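Pouring small volumes between clear beakers
Speaker notes, Darcy Ormsby
Umolbridge bench methods meeting, April 2026

Slot is the second one after the break. Leave the title slide up until people have sat down. Check that the room lights can be dimmed at the front only. If they can't, leave them all on.

Slide 1. Scope

The talk covers one operation: transferring a clear liquid from one small beaker to another by tipping. No pipette, no funnel, no glass rod until slide 8. Liquid is water or something close to it in viscosity. Glassware is clear, unprinted where possible, and small enough to hold with the fingertips.

People will ask why anyone would pour at this scale when a pipette is available. Answer: rinses, rough dilutions, topping up, discarding. These happen all day on every bench and are usually left out of the written method. The Kinura procedure, which most people in the room have used, gives the step one word: "transfer."

Three things are treated in order: what the liquid does at the lip, what the bench surface does for visibility, and what stays behind in the source vessel.

Slide 2. Terms

Source: the beaker being tipped. Receiver: the beaker standing on the bench. Lip: the point on the source rim where liquid leaves. Drop height: vertical distance from lip to the liquid surface in the receiver, or to the base if the receiver is empty. Holdup: liquid that remains in the source after the pour is called finished.

Do not use "spillage" as a general term. Liquid that runs down the outside of the source is one fault. Liquid that splashes out of the receiver is another. They have different causes and are logged in different columns.

Slide 3. Position of the lip

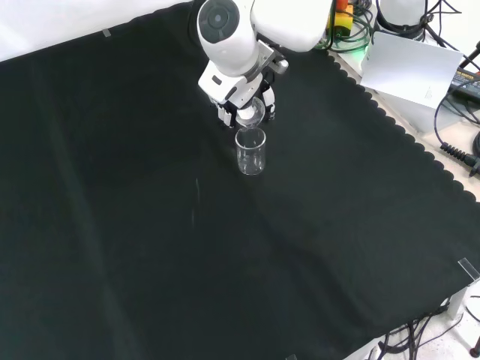 Lip position is set before the tilt begins, and this is the point most often skipped in training. The source is brought over the receiver nearly upright, lowered until the rims are close, and then rotated. Rotation should take place about the lip. If the source is rotated about its own middle, the lip swings sideways and down during the pour and the stream walks across the receiver. In the view on this slide the rim of the tilted beaker is aimed at the opening of the upright one directly under it, and the receiver has a thin layer of clear liquid at the bottom. That layer is enough to make drop height a distance to a liquid surface, so the comments on splash on slide 5 apply.

Pause on this slide. Point to the rims.

Common errors, in the order we see them:

Receiver moved to meet the stream after the pour has started. Leave it standing. Correct with the source only.

Source rested on the receiver rim. Two small beakers in contact will rock, and the contact point gives the liquid a path down the outside of the receiver.

Source held too high by people who are afraid of touching glass to glass. A small gap is sufficient.

Slide 4. Flow at the lip

At high flow the stream leaves the lip cleanly. At low flow, water clings to the glass, turns under the rim, and runs down the outer wall. The transition depends on flow rate, the curvature of the rim and how easily the glass wets. A thick rounded rim is worse than a thin sharp one. Clean glass wets readily, so a well-washed beaker can be worse in this respect than a slightly dirty one. Expect an objection from anyone who teaches washing. The objection is reasonable and the effect is still there.

Practical consequence: the start and the end of the pour are the two risky periods, both being low flow. Tip quickly through the start until a stream forms. At the end, return the source to upright in one movement. A slow return prolongs the period in which liquid turns under the rim.

Ehsan Yazdani has suggested a light touch of the lip against the inner wall of the receiver to take the last drop. It works for the last drop. It should not be used to guide the whole pour unless the method allows contact between the vessels. Give him the credit if he is in the room.

Slide 5. Drop height and splash

Empty receiver: the first liquid strikes bare glass and spreads outward. Some climbs the wall. With straight walls it generally comes back down.

Receiver with a shallow layer: worst case for small ejected droplets. The layer is too thin to cushion and thick enough to be thrown up. Reduce drop height, or direct the stream at the inside wall just above the layer.

Receiver one third full or more: splash is less of a concern, entrained bubbles more so. Bubbles matter if the next step is a reading.

No equation on this slide. The printed handout has the references.

Slide 6. Background and visibility
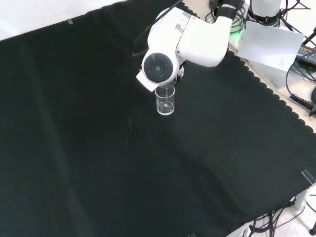 Clear liquid in clear glass gives the observer very little to work with. What can be seen is mostly edges, meaning the places where light is bent or reflected toward the eye. A pale bench supplies light from behind at nearly the same brightness as the highlights, and the edges wash out. A dark surface removes the light from behind and leaves the highlights. The black cloth in this view does that for the upright glass: its rim and walls show as white highlights, with a small bright reflection near the base. The held vessel, tilted above it, remains only faintly visible. Dark backing helps where there are strong highlights to pick up and does much less elsewhere, so the position of the lamp has to be considered together with the color of the cloth.

Questions usually start here. Take one, defer the rest.

The glass on this slide also appears empty or nearly empty, and it is worth asking the audience how sure they would be of that from across a bench. Light refracting through a thick base can look like a shallow layer of liquid. Two checks: tilt the receiver slightly and watch for a moving line, or look level with the base against the dark surface. If neither is possible, weigh it.

Slide 7. Choice and care of the cloth

Matte is preferred. A fabric with sheen produces light patches of its own, and a patch behind the glass defeats the purpose. Turn the cloth, or move the lamp, until the patch falls away from the working position.

Creases should be kept clear of the receiver. The slide 3 view has a long diagonal crease in the cloth, running toward the viewer's side of the table. A fold under the base of a small beaker will tip it by a degree or two, enough to shift the apparent level at one wall. Press the cloth before use or pull it flat by the corners. Do not tape it if solvents are in use.

Edge finish is irrelevant to the optics. Scalloped, hemmed, cut raw, all acceptable. The Colitz cloths we bought first were hemmed with a thick cord that would not lie flat, and the cord was a nuisance near the front of the bench. Darker fabrics also hide wet spots poorly or well depending on the weave, so test with one drop before relying on the cloth to show a spill. Lint is a problem with brushed cotton. Rinse glass after it has been standing rim-down on any fabric.

A cloth on a bench is a flammability question as well. Water and aqueous salts only, in our practice. For anything else use a dark glazed tile or coated tray. Lorraine McAlister wrote the bench rule on this and it should be quoted as she wrote it: "No fabric under flammable liquids, regardless of volume."

Slide 8. Holdup

Present the figures without rounding. We logged 127 transfers of water between small beakers. Source weighed before filling and after the pour. Mean holdup 380 microliters, single pour, no touch-off. The spread between operators was larger than the spread between beakers.

Points to make:

The liquid left behind is a film on the wall plus a bead in the corner between wall and base. Waiting with the source inverted recovers some of the film and little of the bead.

For a rinse, holdup is carried forward as dilution of the next rinse. Several small rinses remove more than a single large one of the same total volume. Everyone knows this and the log shows people still doing one large rinse when tired.

For a quantitative transfer, pouring alone is not adequate. Use a glass rod and wash the source into the receiver, or weigh by difference.

Brodie Tamihana's set is shown as open symbols on the plot. Those were run in September with the older beakers and should not be pooled with the others. If asked for the reason, the older beakers had chips at the rim and several were discarded partway through.

Slide 9. What to write in the method

Replace "transfer" with a sentence giving vessel type, lip position, whether contact is permitted, and what is done about holdup. Suggested wording for a routine step:

"Pour the contents into the receiving beaker with the lip inside the receiver opening and not touching it. Return the source to upright in one movement. Do not rinse."

Or, where recovery matters:

"Pour along a glass rod. Wash the source with small portions of water and add the washings to the receiver."

Record the background surface only if a visual reading is taken over it. Priedītis use a line on the record sheet for this, and their layout can be copied directly.

Slide 10. Open items

Tall narrow receivers have not been tested. Colored liquids were left out entirely. The effect of rim wear needs a proper series with the same operator throughout, and Lorraine Pirihi has offered bench time for it.

Lamp angle was set by eye in all of the work so far. A fixed angle would make the visibility comments on slide 6 easier to repeat.

If time is short, drop slide 5 and go from 4 to 6. Handouts are in the folder by the door. Leave slide 9 up during questions so that the wording can be copied down.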